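How to put together a short evening prayer service
Posted by Meenakshi Iyengar, May 13, 2019

Quick version, I'm typing between meetings. You got asked to lead evening prayer and you've never done it. Fine. Plan on 20 minutes of service and an hour of prep the first time.

What you need
One psalm, one reading, a hymn people know. A printed sheet. Somebody else to read, so it isn't your voice the whole way through.

Step 1. Pick the psalm
Short. Psalm 4, 121 or 141 all work at night. Don't do 119. Read it out loud at home, slowly, and mark where you breathe. Split it by verse, left side and right side of the room.

Step 2. Pick the reading
Follow the lectionary if your church uses one. If not, a bit of a Gospel, ten verses or so. Give it to your reader a couple days ahead. Names of places trip people up, go over them together.

Step 3. Write the sheet
Large type. Put the responses in bold, and don't make folks flip pages in the middle of a prayer. We run 60 copies at Mutholm for a regular week and 80 in December. Proofread the Lord's Prayer, everyone says it from memory and a wrong word throws the whole room off. Debts or trespasses, pick one and print it.

Step 4. Set up
Get there early. Sheets by the door, chairs in a half circle if you can move them. Lights low but not so low that people can't read.
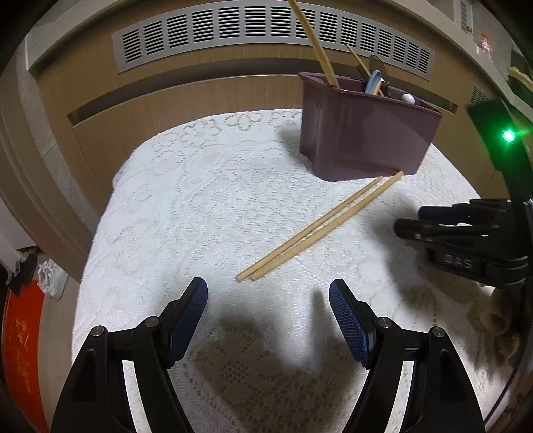
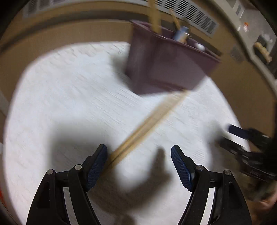 Step 5. Leave silence
Hardest part. After the reading, sit for two full minutes. It'll feel like ten. Don't cough, don't shuffle papers. First-timers always cut it short, I did too.

Step 6. The prayers
Start wide, then come in close: the world, the town, the sick, the people in the room. Leave a gap for names. Some will say them aloud and some wont. Write yours out beforehand, even if you're good at winging it.

Step 7. End it
Blessing, last verse of the hymn, done. No announcements after the blessing. Put them at the start or on the back of teh sheet.

If only three people come, do the same service. Sit closer and skip the left side/right side thing.

Template for the sheet is in the parish office, ask for the blue folder.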